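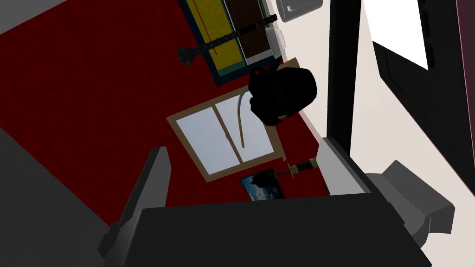 Window with a tan wooden frame, red wall.

Grutville Register of Protest and Reform: Frequently Asked Questions

31 Jul 2023
By the Register Office, Sketness

What is the Register?
The Grutville Register is a biographical index of deceased persons who took part in organized protest, reform campaigns or acts of conscience in the Grutville area. It contains 3000 entries, each with a short account of the person's life and, where known, the place of burial.

Who is eligible for an entry?
Any person who died at least two years before the date of nomination and who lived, worked or was detained in the district. Strikers, tenant organizers, suffrage campaigners, draft resisters and opponents of segregation are all represented. A person need not have been arrested or convicted. Membership in an organization is not sufficient by itself; there must be a record of something the person did.

Does an entry imply approval of the person's views?
No. Entries record conduct and consequences. Some of the people listed opposed one another, in a few cases before the same judge.

How do I nominate someone?
Complete the nomination form, available at the reading room in Clukside or by mail from the Sketness office. Attach copies of at least two sources, one of which must date from the person's lifetime. Do not send originals. Nominations are reviewed twice a year, and the next review takes place in February.

What counts as a source?
Newspaper reports, court and jail records, union minutes, dated letters, leaflets bearing the person's name, and recorded interviews. Family recollections are welcome and may be quoted, but they are identified as recollections in the entry. Undated clippings are accepted if the newspaper can be established.

May I nominate a member of my own family?
Yes. Relatives submit a large share of nominations. The relationship must be declared on the form, and the entry will be drafted by a member of staff who has no connection with the family.

How long may an entry be?
Most run to a few paragraphs. The longest permitted length is 17 paragraphs, including notes. Longer manuscripts may be deposited with the Tekin Collection, where they can be read on request.

I have found an error. How is it corrected?
Write to the Sketness office giving the name of the entry, the statement in question and your evidence. Corrections to dates and spellings are made as they are received. Disputes over sentences served, or over who was present at a particular demonstration, go to the next review. The earlier wording is kept in the file.

Can an entry be removed?
Only if it was made in error, for example where two persons of the same name were confused. The Register does not remove entries because a descendant finds a conviction embarrassing. Addresses of living relatives are never printed.

Are arrest records included?
A summary is given. Full copies are held for 95 of the entries and may be consulted in Clukside by appointment. Please bring identification. Photographs may be taken without flash.

May I reproduce an entry?
Teachers and students may copy entries freely for classroom use. Other users should apply in writing and state where the text will appear. Portraits usually belong to families or newspapers, and permission must be obtained from them directly.

Is there a charge?
There is no charge for nomination or for use of the reading room. Copies sent by mail are charged at the cost of paper and postage.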